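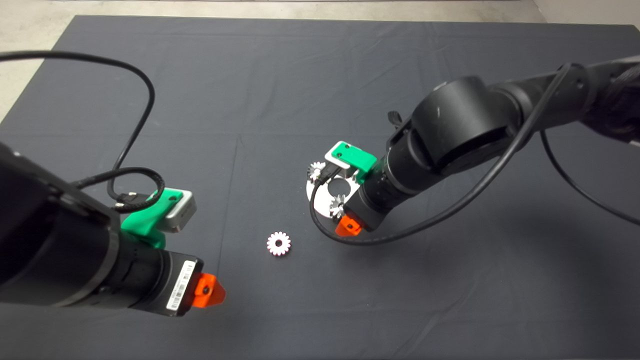 What do you do first when a gearbox comes in noisy?

"Drain it and look at the oil. If there's glitter in the bottom of the pan, I want to know which gear it came from before I order anything."

The owner of Genotham Gear Repair has been rebuilding small drives for 20 years, mostly for farm equipment and conveyor lines. Last year the shop turned out 172 units. He talked to us between jobs and asked that we use the shop's name and leave his out.

Most of the work, he says, is cleaning and sorting. Parts are washed, dried and laid out on cloth.

"A bare bench will nick a tooth if you drop one. Cloth is cheap. I get mine in bulk from Gumusard and throw it out when it's full of grit."

He doesn't like trays with compartments, which he tried for one winter. Small gears ended up under bigger ones and he spent more time looking than fitting.

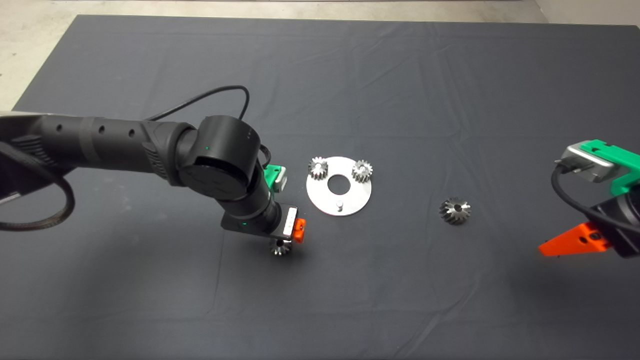

Customers often ask why a rebuild costs what it does. The smallest job on his list is $369, and he says labour is nearly all of it. Spur gears are the easy part. The straight-toothed pair on the upper part of the round plate are the sort he can check by eye and by fingernail. Bevel gears, like the larger one lying by itself on the cloth to the right, take longer.

"With a bevel you're setting depth two ways. You shim it, you check the pattern, you take it apart again. I've done one five times in an afternoon."

He marks the teeth with blue paste, turns the set by hand and reads the contact. If the mark sits too close to the outer end, the shims get changed.

The shop closes for two weeks in December. There were 47 drives on the waiting shelf when we visited, and he expects to have them out the door before then.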